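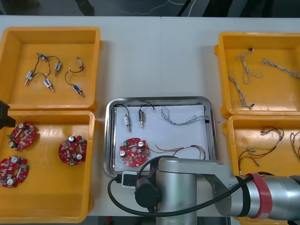 The Ovovport open day starts at 10, and by 10 the biscuits had gone, so I joined Kálmán Kiss's tour of the parts room in a sour frame of mind. Kálmán sorts components for Ekance and speaks of them as other men speak of racing pigeons. His bins are yellow plastic, solenoids in one, round red circuit boards in another, and between them sits a steel tray lined with white paper, where the parts for a kit are laid out. I have eaten off worse-kept trays, once at a wedding in Jestitz.

The tour was billed as 90 minutes. We spent a good many of them on solenoids – a coil, a plunger, a spring, and you wait for the click. A boy in front of me asked if they were guns. Kálmán said they were for locks and valves, and the boy went off to look at the vending machine. 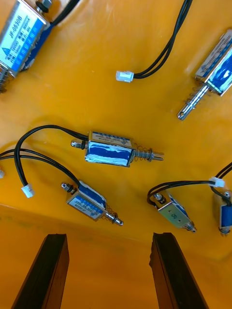
*Push-pull solenoids at Ovovport, one with JF-0630B on its label.*

Fanni Szénási took over for the wiring talk, which was shorter and had a chair in it. She dislikes tangled leads and told us so twice. Questions were invited; mine was about the biscuits.

Parking is free if you come in by the Kao gate. The next open day is in March. Bring a sandwich.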